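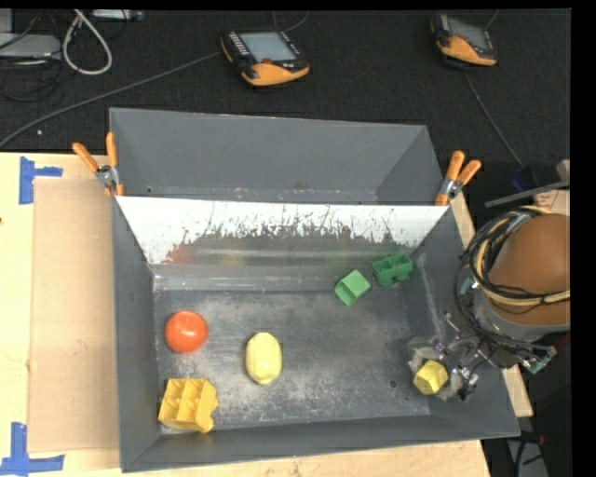

Toy blocks and a ball in a metal bin

How does a radio-controlled car know what to do?

By Kedir Gebru
Updated 2018-06-03

You push a stick forward and a car on the other side of the yard starts to move. There is no wire between you and the car. The message goes through the air as radio waves.

What are radio waves?

Radio waves are a kind of energy that travels through space. Light is the same kind of energy, but your eyes can pick up light and they can't pick up radio waves. Radio waves can also pass through some things that light can't, such as a wooden door or a curtain. Metal is different. A sheet of metal can block them or bounce them back.

Radio waves travel as fast as light. When you move the stick, the signal gets to the car so quickly that you can't notice any wait.

Two parts that work together

The controller in your hands has a transmitter inside. To transmit means to send. The car has a receiver inside. To receive means to get.

When you move a stick or squeeze a trigger, a small circuit in the controller measures how far it has moved. It turns that into a code, and the transmitter sends the code out through an antenna. An antenna is a piece of metal, often just a wire. On older controllers it is a long rod you have to pull out. On newer ones it is short and hidden inside the case.

The car has an antenna too. It picks up the signal and the receiver reads the code. Then the receiver tells the motors what to do.

Driving and steering

Most small cars have one motor for driving. It turns the wheels by way of gears. If electricity goes through the motor one way, the car goes forward. If it goes the other way, the car backs up.

Steering needs another part. Many cars use a servo, a small motor that can turn to an exact position and stay there. If you move the wheel on the controller a little, the servo turns the front wheels a little. Cheaper cars may only have three choices – left, right and straight ahead.

The Tisden, a car we keep in our workshop, weighs 376 grams with its battery in. It has one driving motor and one servo. Melur Sembiring took the body off so that readers who visit can watch the servo move.

Why don't two cars get mixed up?

Old toy cars often shared the same few channels. If your friend had a car on your channel, your controller could make both cars move.

Newer cars use a trick called pairing. The first time you switch them on together, the controller and the car agree on a kind of secret number. After that, the controller puts the number in every message. The car ignores messages with the wrong number, so lots of people can drive in the same place.

What happens when the car goes too far?

Radio waves spread out as they travel, and the signal gets weaker. Some small toy cars lose it after 15 meters. Bigger hobby cars can go 200 meters or more in an open field. Walls, hills and a low battery in the controller all make the distance shorter.

A good car stops by itself if the signal is lost. This is called a failsafe.

Try it yourself

You need a radio-controlled car, some aluminum foil and a grown-up to help.

Switch on the car and check that it drives. Switch it off and wrap the whole car in foil, except for the wheels. Keep the foil away from the battery contacts. Put the car on the floor, switch it on and walk slowly backward with the controller. Does it still obey? Take off the foil and try again from the same spot.

Words to know

Antenna – a piece of metal that sends out or picks up radio waves
Failsafe – something that makes a machine stop safely when there is a problem
Receiver – the part that gets the signal
Servo – a motor that turns to an exact position
Transmitter – the part that sends the signal

Next in July: What is inside a rechargeable battery? by Hagos Adugna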